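House rules for the two-arm cells: your questions answered

We get asked the same things by nearly every new group that comes through Borside, so we have gathered the answers in one place. Please do read the whole page before your first session, even if you have worked with arms elsewhere (most of you have, and every lab has its own funny ways). The rules were last gone over in April.

Who do these rules apply to?
Everyone who books a cell, whether for a full day or for a quick half hour between other jobs. They cover the paired arms only. The big palletiser at Westano has its own booklet, and you will need a separate induction for that one.

Why is the speed held down when both arms share a task?
A single arm working by itself can hit the wall or the floor, and we can set limits for both of those. Two arms can also hit each other, and the place where they are most likely to do it is exactly where you want them, with the fingertips close together over the same small thing. For handovers and any work done tip to tip, please keep to 80 millimetres a second or slower. You may go faster on the approach, as long as the arms are on their own sides of the cell.

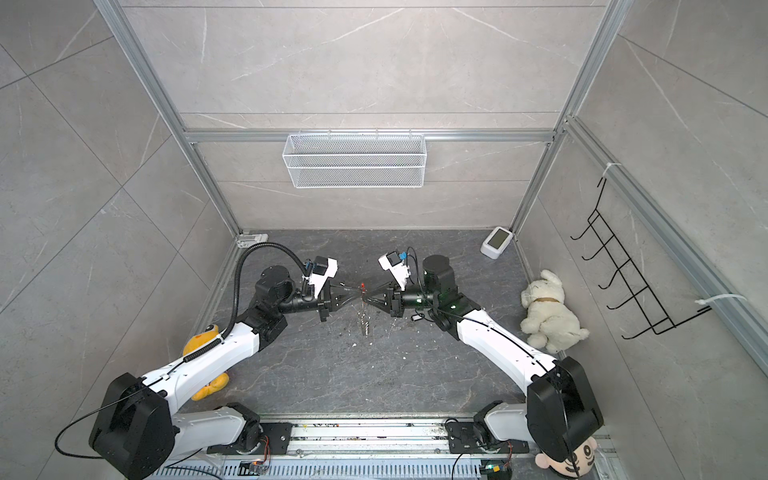 We know this feels terribly slow at first! Most people find they stop noticing after a morning or so, and you will have far fewer protective stops to clear. If your task really can't be done at that speed, come and talk to us before you change anything and we'll happily look at it together.

How hard may the grippers squeeze?
Start at 2 newtons and go up in small steps. The limit for soft or thin items is 40, and the cell will refuse anything above that unless the Kamoletti profile has been loaded for you by a member of staff. Please don't borrow somebody else's profile, however similar the job looks.

Does it matter what material we bring?
It does, rather. Anything that tears, sheds or crumbles needs to go on your booking form, wrappers and thin film included. Small scraps travel further than you would think, and they like to settle on the rail and around the bases, where they are a nuisance to get at. Soft toys and other bits and bobs are welcome, so long as they are on the form as well and you have checked your planned paths with them in place.

When should we clean up, and how?
Pause the arms, press the stop, wait for the drives to release and only then reach in. Use the soft brush on the floor first, then the hand vacuum on the rail. Go gently near the circuit boards, and no compressed air, please, as it simply blows the mess into the joints. For tearing or pulling jobs we ask for a clean after every run of trials as well as at the end of the day.

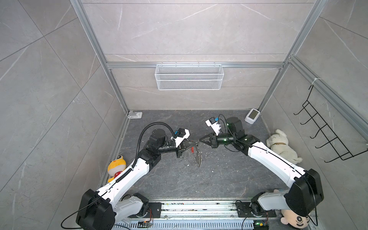

Rainer wrote in to say that stopping to sweep after every run was costing the group most of an afternoon, and asked whether it could be left until the cell was handed back. It's a fair point, and we did think it over. The answer is still no for tearing jobs, I'm afraid, but you may now make your runs longer, up to 214 trials between cleans, provided you look over the floor and rail each time you reset.

What about cables?
Check them before you switch on. Move each arm slowly through its full reach and watch that the hose has room to bend and that no loose lead can catch on a finger. If you find a connector that has come adrift, leave it alone and ring the desk.

Can one person run a cell alone?
Yes, in staffed hours. After six in the evening there must be a second trained person in the room, and being on the phone to one doesn't count.

What do we do after a collision?
Press the stop, leave everything where it is and fill in the yellow sheet, even for a light tap. You won't be told off. We use the sheets to decide where the limits ought to sit, and several of the rules on this page have been loosened as a result of them.

Where do we send questions that aren't covered?
Pop a note in the box by the desk or use the form on the bookings page. We go through them every Tuesday.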